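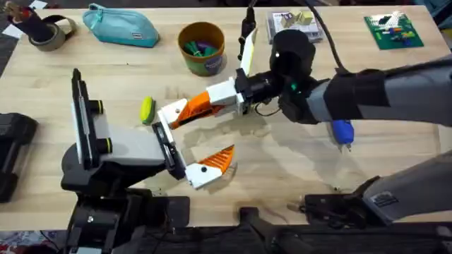

4.2 Sponge Handover

We compared two controllers, Podgate and Reltadell, on passing a small sponge between two arms. Each ran 100 trials with the same orange-padded fingers and a cap of 18 seconds per trial. The row of household clutter along the far side of the table stayed put (Fig. 3), mostly to keep the vision module humble.

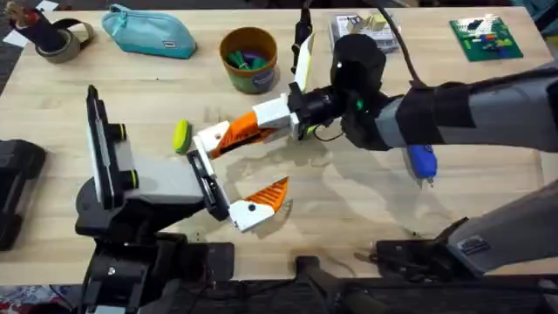 Figure 3. Two-arm workspace with the grippers near the sponge.

Podgate was faster and dropped more. Reltadell rarely dropped anything - it preferred to hover near the sponge until the time cap spared it the decision. Raising the cap helped Reltadell a little and our schedule not at all. We kept the 18-second limit for the remaining tests.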